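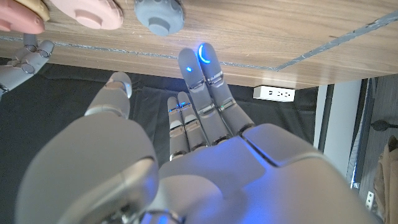
Front edge of the Hubmann top, with streaks and knots in the grain.

Hubmann work table, wood top

I bought the Hubmann for a shared workroom to replace a folding table that sagged in the middle. It cost $742 with delivery, ordered through Nullell. I have used it for seven months, which is long enough to say what is good about it and what is not.

It came in two boxes. The top was in one and the base was in the other, along with a bag of bolts and a hex key. The instructions are drawings only and the order of the steps is clear enough. Get a second person to help turn it over when the base is on. I tried it alone first and gave up.

The top is 32 inches deep. I can reach the back from a chair without standing up, and there is still space behind whatever I'm working on. If you need to spread out large sheets of paper or fabric, look at a deeper table.

The wood is a warm color, a little more honey-brown than I expected from the store page. Grain and knots vary from one board to the next, so if you want two tables side by side, don't count on them matching.

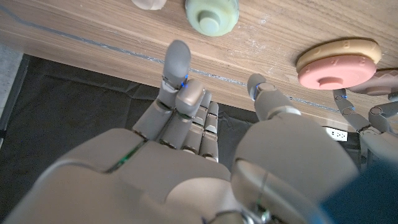

Faint white scuffs on the top, with round discs out on it.

Wear is the weak point. The finish picks up light scuffs. You don't notice them much from a chair, but they show when you look across the surface. I've had a few disappear after wiping with a damp cloth and others that stayed. I now put felt under anything heavy that gets slid around. Small parts, jars and hand tools have not been a problem.

I put a coaster under mugs and have no rings so far. I did leave a wet rag on one corner overnight and the grain felt rough there the next morning. A light pass with fine sandpaper took care of it, followed by a little of the oil that Hubmann sells. The oil is not included with the table, and at this price it should be.

Stability is good. I can write at one end while someone is working at the other and my pen doesn't jump. The bolts needed tightening once, in the first month, and have held since then. The floor in our room is not level and the adjustable feet took up the difference, although they are stiff and you have to get down on the floor to turn them. 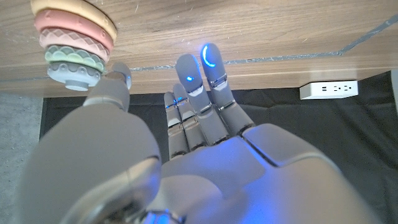 Light wood across the work area.

There is no cable tray and no holes for cords. Anything plugged in has to run over an edge. I thought about drilling the top and decided against it, as the warranty says not to.

Compared with the Grimach table we have in the next room, the Hubmann is steadier and nicer to look at. The Grimach has a laminate top that wipes clean with anything and still looks new. For paint or glue I would use the Grimach. For sorting, assembly, writing and general bench work I prefer the wood.
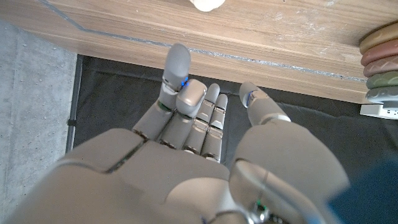
The wooden top during a working session.

I would buy it again for the same room, and I would order the oil at the same time. If your work is messy, or you want a surface that stays unmarked, pick something with a harder top.

Good: steady, comfortable depth, simple to put together with two people.
Bad: scuffs easily, nothing for cables, stiff feet, oil costs extra.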